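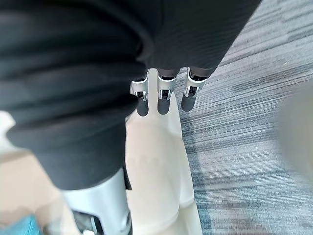 Edileuza Furtado told us that her lounge room had sounded "like a bathroom with a couch in it" until winter, when the heavy curtains went back up, and that she had blamed the amplifier the whole time. Remarks of this kind came up repeatedly in the interviews. Participants noticed a change in the sound of their system, looked for the cause in the equipment, and only later connected it with something that had been moved, washed, bought or taken away.

4.3 Soft furnishings and perceived brightness

The questionnaire was returned by 62 households in the Cosby area, and 16 of these agreed to a home visit. During each visit we made a sketch plan of the room, noted the position of the loudspeakers and the main seat, and recorded a swept sine at the seat with the windows closed. Participants then played a track of their own choosing and talked about what they heard. We didn't suggest any terms to them. The words "bright", "harsh", "hard" and "sharp" were later grouped under one code, and "dull", "dead" and "muffled" under another.

Rooms with bare floors and uncovered glass drew most of the comments in the first group. Measured decay times above 2000 Hz were longer in these rooms, as expected, but the link between decay time and complaint was looser than we had assumed when planning the study. Two participants with the liveliest rooms were entirely happy with them. One described carpeted rooms as "stuffy" and had pulled up the carpet when she moved in. Another listened mostly to choral music and said the room helped it along.

Textiles differ a good deal in what they do. Thin, flat cloth hung tight against a wall absorbs little except at the top of the range, while the same area of heavier cloth hung in folds, with an air gap behind it, reaches further down. Participants generally judged fabric by colour and by whether it kept the light out, and could seldom say what it weighed or how full the gather was. Figure 4 shows a dark fabric with a fine ribbed texture falling in soft, heavy folds. We used fullness as our main descriptor in the room notes, as it can be judged by eye and doesn't require the owner to take anything down.

Figure 4. Dark ribbed fabric in folds.

Rugs were mentioned more often than curtains, and usually with more confidence. In 12 of the visited homes there was a rug between the loudspeakers and the seat, and most owners said they had read or been told that it should go there. Where we were able to roll the rug back and repeat the sweep, the early reflection from the floor was plainly stronger without it. Not all listeners heard this as a loss. In the smaller rooms, several preferred the sound with the rug gone, describing voices as clearer, and one left it rolled up against the wall when we packed up.

The type of loudspeaker complicates matters. The owners of Schwerdtfeger floorstanders, whose tweeter sits at ear height for a seated adult, tended to comment on the side walls and windows. Those with small loudspeakers on a Busholm sideboard or similar furniture were more likely to mention the top of the furniture itself, and a few had put a folded cloth or placemat in front of the cabinets. This was done without any advice that they could recall. We measured one such arrangement and found a small change in the upper midrange, within the range we would expect from shifting the microphone by a hand's width. The owner could hear it easily, or believed so, and we had no blind procedure available in the home.

Equipment with tone controls changed how people spoke about their rooms. Participants using the older Drolteck integrated amplifier simply turned the treble down when a room sounded harsh, and they raised the subject of furnishings only when asked. Those whose amplifiers had no such control had spent more time moving things – chairs, bookshelves, in one case a piano – and had firmer views on what each change had done. We don't take this to mean that their hearing was better. They'd had more occasion to listen for differences.

Seasonal change was not part of the original design and we have only partial data on it. Visits began in March and continued into the colder months, so some rooms were recorded with summer furnishings and others with winter ones. Only Furtado's room was measured in both states. With the curtains drawn across the main window, decay in the upper bands was shorter and the left and right channels were closer in level at the seat. The bass was unchanged within the repeatability of the method.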